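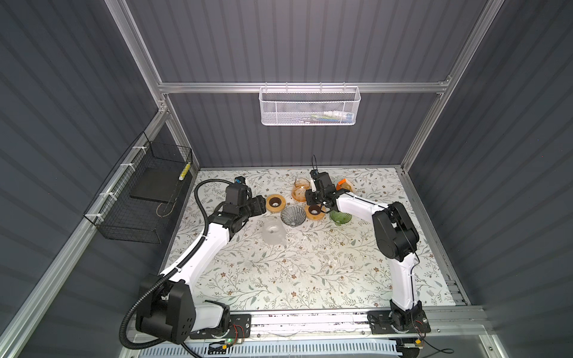 Cell 2, both arms over the coffee set. Floral cloth is on, wrist cameras on both grippers.

January 17, 2026

Clutter runs, glass set, continued. Picking up from the page with the coffee ring on it.

Question for this block is still whether asking the policy to commit to an arm before it plans the grasp does anything useful, or whether I spent most of August building a very elaborate coin flip. Baseline picks arm and grasp together. Marín (our name for the two-stage version, after the bar, don't ask) picks the arm first from the fixed view, then hands over to that arm's wrist camera for the last stretch.

Training set is the same for both: 200 teleop demos, of which 17 were thrown out after Estíbaliz went through them and wrote "what is this" next to each in the log. Most of those were mine. The two policies see the same remaining demos, same augmentations, same seed list.

Protocol, so I stop changing it:
- Scatter by hand from the printed layout sheets. No nudging things into nicer spots afterward. I know who I am.
- One instruction per trial, one target object, return to home.
- Time limit stays where it was. A grasp counts if the object clears the cloth and stays up until the arm is home.
- Touching the other arm is a fail even if the object comes up fine.

Results so far. 96 trials per policy. Baseline 51 good, Marín 68 good. I'd like to be more excited about this, but the gain is lumpy. Nearly all of it comes from objects near the middle, where baseline dithers: left arm starts, right arm starts, both hover politely like two people at a door, clock runs out. Marín doesn't do that. It commits, sometimes to the wrong arm, and then goes after the thing with total confidence.

Out at the sides there's no difference worth a plot.

By object:
Coasters are easy for both. They're flat, so I expected trouble, but the dark centers give the wrist camera something to hold on to. First time in this project that a guess of mine was wrong in the helpful direction.

Green ribbed bowl is fine. Both policies go for the rim.

Amber server is OK when it's at the back and nothing's in front of it. Fixed view sees it well.

Smoky dripper is bad. The ribs seem to wreck the depth estimate and the fingers close a little high. Same failure in both policies, so I can't blame arm selection for it, much as I'd like a single villain.

Frosted pitcher on its side is the worst of the lot. The handle gets treated as a separate object depending on which way it points. Marín picked the correct arm nearly every time and then grabbed air. Technically this supports the hypothesis. Estíbaliz Soler was not moved by this argument.

The cloth. Lorkarance review comments wanted a "non-trivial background," so we have vines and little brown flowers now. I was sure it would hurt. Reran a short batch on the plain gray mat to check and the numbers sat on top of each other. Writing that down mostly so I don't spend another afternoon blaming the flowers.

Latency: handover from fixed view to wrist camera costs 500 ms on the current build. You can see the arm stop and think. Disis says the stream restart is the cause and that keeping both streams warm would remove it, at the price of a bus that's already unhappy. Try with the lower resolution first.

Things that went wrong and are not science: left arm cable loop needs watching on the far reaches, it drags before the joint limit does. Fosura logger dropped its timestamps twice, both trials rerun and marked R in the sheet. I mislabeled layout 9 as layout 6 and then spent a while admiring how consistent layout 6 was.

To do
- Per-region split of the success numbers, middle vs. sides, before anyone sees the headline figure
- Pitcher: upright vs. lying down, handle direction as its own column
- Check whether baseline dithering goes away with a plain tie-break rule. If it does, Marín is a tie-break rule with a nice name and I need to know that before the draft goes out
- Both streams warm, low res
- E. wants the raw videos of the wrong-arm cases. Give her all of them, including the embarrassing one

Search notebook... Go
Contact the notebook admin | © 2026 Manipulation Group | Back to top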